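Search this site
Enter keywords
Go

The Opening Set Deserves a Contract

September
By Hiwot Demissie

The first DJ of the night in most Tullholm clubs works without a written agreement. The headliner has one, often several pages long, with clauses on hotel rooms, monitors and the temperature of the booth. The sound engineer has one. The company that rents the lights has one. The person who plays from ten o'clock until midnight, and who is expected to be set up before the doors open, usually has a text message with a start time in it.

It is the view of this writer, and of the Tullholm Night Music Forum on whose behalf this column appears, that the practice should end. Any venue or promoter who advertises a DJ by name should give that DJ a written contract before the event is announced, whatever the fee and whatever the hour of the set.

The subject came before the Forum last winter after a dispute at the Trandero, a basement room that has hosted house and techno nights for longer than most of its present customers have been old enough to enter. Gilmar Guimarães had been booked to open for a visiting act. His name was on the poster. On the evening itself the visiting act arrived early and asked to play all night, and the promoter agreed. Mr. Guimarães was told at the door. He had turned down a wedding to take the date. He was offered his bus fare and two drink tickets, and since nothing had been signed, there was nothing for him to point to.

The promoter in that case has since apologized, and the Forum has no wish to reopen the matter. It is mentioned here because, when members were asked whether anything similar had happened to them, 23 wrote back with an account of their own. Several described sets shortened to half the agreed time. Others had waited months for a fee, or found that it had been reduced on the night because the bar had done poorly. One member played for forty minutes through a single working channel while the mixer was repaired around her, and was then asked to take less money on the ground that the sound had been bad.

What the opener does

A good part of the trouble comes from a low opinion of the job itself. Opening is treated as practice, or as a favor done to a newcomer, and people who hold that opinion see no more need for a contract than they would for a turn at karaoke.

Anyone who has stood in a cold room at half past ten knows better. The opener plays to people who have not yet decided to stay. The records must be interesting enough to hold them and restrained enough to leave the next performer somewhere to go. Volume has to be brought up slowly as the room fills. Requests have to be refused politely. An opener who plays the biggest records of the season before midnight has damaged the night for everyone who follows, and headliners are quick to say so.

Eskil Engebretsen opened the monthly house night at Makris for most of a decade, and many regulars there would recognize his first half hour more readily than anything played at the peak. He kept a crate of slow, dusty dub records that he brought for that purpose and never played after eleven. When he moved to the later slot, the club went through a series of replacements before the early hours felt settled again. The skill is particular, and a fair number of excellent late-night DJs do not have it.

The money outside the fee

Fees are only part of what is left unsaid. Sets are now recorded as a matter of routine, and the recordings are posted, clipped and used to advertise later events. Some clubs film the booth as well. Guest list places, parking, the use of a DJ's photograph and the sale of goods on the premises are all handled by custom, and custom differs from one door to the next.

Goods cause more argument than one might expect. For a DJ whose fee barely covers the ride home, a small stock of printed shirts or a box of twelve-inch records can decide whether the evening pays. One room in the Aston district takes no share of these sales. Another takes a quarter and announces it when the table has already been laid out. The Forum does not hold that either arrangement is wrong. It holds that the performer should know which one applies before she carries the boxes down the stairs.
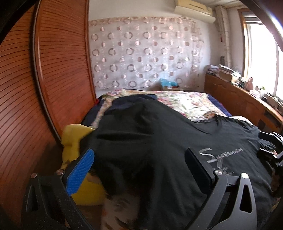 A black T-shirt with script lettering across the chest.

Recordings are the harder question. A set played to a small early crowd may be heard by far more people afterward, and the opener is seldom asked. We would ask for a plain sentence in each agreement stating whether the set will be recorded, where it may be posted, and how the performer may have it taken down. Where a label or a radio show is involved, the parties will want more than a sentence, and they should take the time to write it.

Objections from promoters

The Forum invited promoters to respond to a draft of this position, and the replies were serious and in some cases sharp. Prodromos Karras, who has run nights in three Aston venues, wrote that small promoters lose money on most dates and keep going out of stubbornness. A contract for every name on the bill, in his words, "turns a party into a construction project." He also observed that plans change for good reasons. Flights are late, a headliner falls ill, the opener ends up playing five hours and becomes the story of the night.

These are fair points. It is true that the small promoter carries the risk, and true that a rigid schedule can spoil an evening. But a contract can allow for change. It can say that set times may move by an hour with the consent of both sides, and that a canceled set is still paid at half the fee, or in full if the notice comes on the day. Mr. Karras already accepts terms of that kind from the agents of touring acts. We see no principle by which a visitor should have them and a local should go without.

A second objection concerns cost. Lawyers are expensive, and the sums in question are small. With this in mind the Forum has prepared a standard agreement that fills 2 pages, most of it blanks to be completed by hand. It was drafted by Abilio Prieto, who played drum and bass in this city before he took up contract law, and it may be used by anyone without charge. Thirty minutes is ample for a first reading. At the time of writing, 37 DJs and promoters have used it for at least one booking.

A third objection was raised privately by several younger DJs, and it troubles us more than the others. They fear that asking for paper will mark them as difficult, and that the next person in line will play without it. In a city with so many capable DJs and so few good rooms, the fear is reasonable. It is also the strongest argument for making the contract a matter of routine, offered by the house, so that no single performer has to ask.
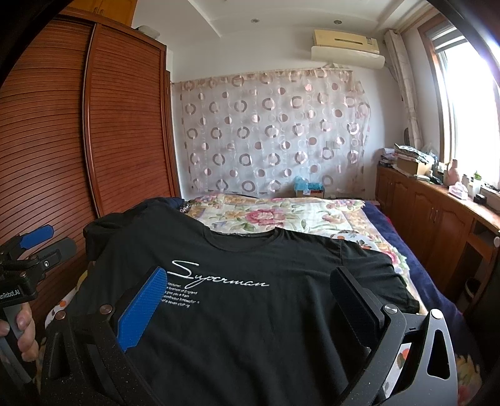 What the city can do

Tullholm gives a modest amount of public money to night music each year. The late program of the September harbor weekend alone draws some 3,000 people, and the city's grant pays for the stages and part of the talent. We ask that every recipient of such a grant be required to show a signed agreement with each advertised performer, from the first name on the bill to the last. The requirement would add one line to the existing application form.

Venues that receive no public money cannot be compelled in this way, and we do not propose that they should be. They can be asked. Makris has adopted the standard agreement for all of its own nights. The Trandero has said it will do so for in-house events and will recommend it to outside promoters who hire the room, a step short of what we had hoped for and still a welcome one.

Members who have been offered an opening slot without written terms are encouraged to send the promoter a copy of the agreement when they accept the date. Copies are kept at the Forum's office and will be mailed on request. Promoters who would like changes to the wording should write to Mr. Prieto before the next revision, which will take up the clause on recordings first.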